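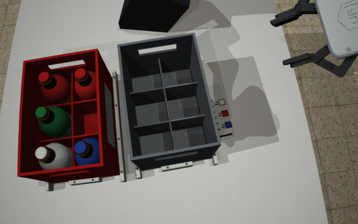 Abb. 3: Simulierte Umsetzaufgabe, fünf Flaschen im roten Kasten, grauer Kasten leer.

3.2 Erhebung der Demonstrationen

Eine Episode umfasst Beobachtungen, Gelenkstellungen und Greiferkommandos vom Startzustand bis zum Abbruch oder Erfolg. Der Datensatz Pelora enthält 1514 Episoden; nach Filterung verbleiben 1000 für das Training. Verworfen werden:

- Episoden mit Kollision zwischen Finger und Kastenrand
- Episoden mit Stillstand über 2 s
- Episoden ohne gültige Endlage der Flasche

Die Belegung der sechs Fächer wird je Episode neu gezogen, ebenso die Zuordnung der Flaschenfarben. Kastenposition und Beleuchtung bleiben in dieser Stufe fest (Variation siehe 3.4, Skript Ketilsson).

Zu beachten: Die Trennung in Trainings- und Testdaten erfolgt nach Belegungsmuster. 47 Muster sind zurückgehalten. Eine zufällige Aufteilung nach Einzelbildern ist unzulässig, da benachbarte Bilder derselben Episode stark korrelieren.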